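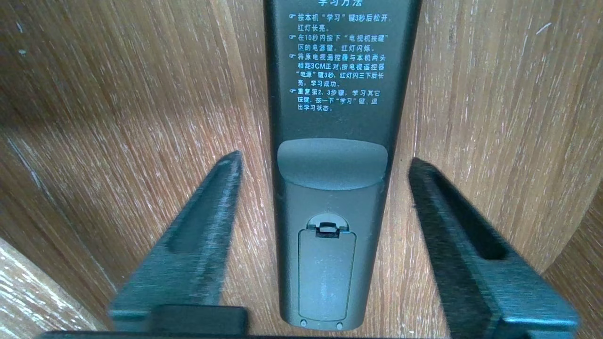 Set-top box remote that's supposed to learn TV buttons, instructions are on the back in Chinese

I picked up a secondhand streaming box and the remote has a little set of TV buttons on it, plus a "learning" feature explained on the back, above the battery cover. I'd love to use one remote for everything! My TV is an older Wenness, 29 inch, original remote still works fine. I ran the text through a translator app and got something about a red light and "opposite heads", so I held the two remotes back to back and got nowhere. Can anyone tell me what the steps really say?

Tshepo Magagula

Oh I love these, they're so handy once they're set up! Your translator was close. "Opposite heads" means the front ends (where the infrared comes out) should point at each other.

Going by the printed text:
Press the 学习 (learn) key on the box remote for 3 seconds and let go. The red light stays on.
Within 10 seconds, press the power key in the TV button area of that same remote. The red light flashes.
Put the TV's own remote and this one head to head, 3 cm apart (a bit over an inch), and hold the power key on the TV remote for 3 seconds. The red light flashes three times and then stays on, and that means it learned it.
For the other keys, repeat steps 2 and 3. When you're done, press the learn key once to leave learning mode.

The 10 seconds goes by fast, so have both remotes lying flat on the table before you start. I rest mine on a hardcover book so they don't slide around. I did volume up, volume down and input on mine and haven't touched the old Orkia remote since. So fun when the TV comes on the first time!

Thirumalai Devadiga

put new batteries in both first. mine kept dropping out of learning mode and it was the batteries

clarkby_den

Thank you both!! Head to head did it, I had the whole thing turned around. Power took on the second try with fresh batteries in, then volume up and down went right through. Input is being stubborn, I think I'm too slow getting from one remote to the other, so I'll have another go tonight with the book trick.

Tshepo Magagula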